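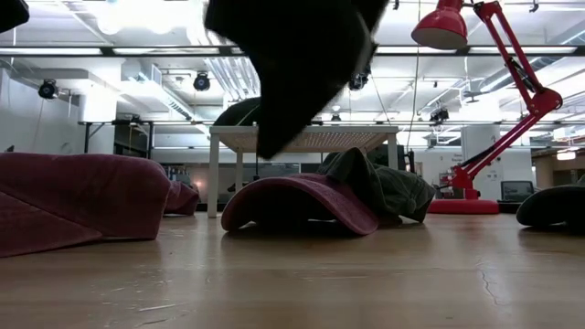 Hauwa Dauda

March 25, 2024. Battery test on the Skudo handset after the Esby update. Vendor blurb promises 20% longer standby. I got 2%, which is noise. Screen at 70 brightness, Drurarus sync left on.
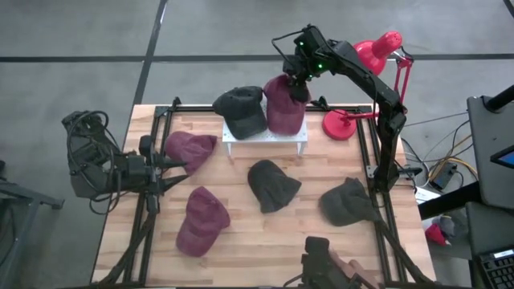 Hauwa Dauda, handset testing

Ran it again with sync off. Slightly better, still nowhere near the claim. Five crashes in the dialler, all on waking. Release notes say "stability fixes". Which ones? Don't quote the standby figure to anyone until July's build. 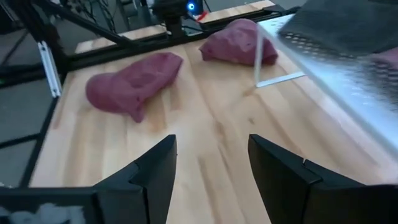
Clay on the bench top.

Ulloa phone next, same settings.

Recent entries
Esby update: install notes
Drurarus sync and data use
Ulloa keyboard lag

Last updated: same day, evening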